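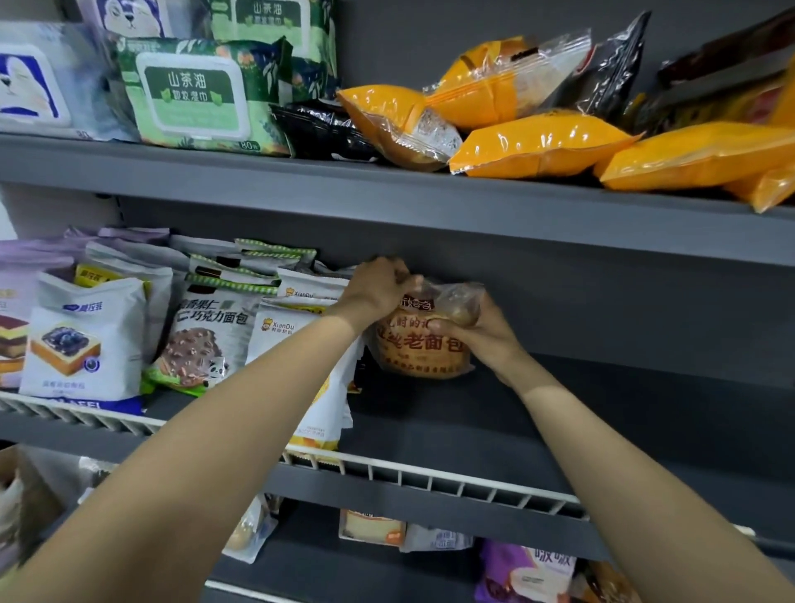
9th September – the shelf numbers

Dzifa sent round the results while I was still eating lunch. 1868 clips of people picking things off shop shelves, and the policy trained on them is supposed to beat the one trained on teleop alone. On the old bread, the round one in the clear wrapper, it got 100 trials and a success rate that made Valentin whistle. I am not whistling yet.

My trouble is with the hands. A person pinches the crinkled top of the wrapper with the left and cups the side with the right, and never thinks about it. The method turns that into two grip points and a path. Where does the squeeze go? Nowhere, as far as I can tell from the Dramach code. So either squeeze doesn't matter for bread, or the scoring doesn't notice a dented bun. I asked Kamran which. He said "lifted is lifted."

Went through 11 of the failures after that. Most were on the wire divider rail, which the hand tracker seems to treat as open air. Emiliano wants to drop those from the count as "scene errors." I said no, and then said it again louder.

Ehsan will rerun on wet wipes tomorrow, lids and all. If the gain holds there with the same weights, I'll shut up for a bit. Must ask him to log dents.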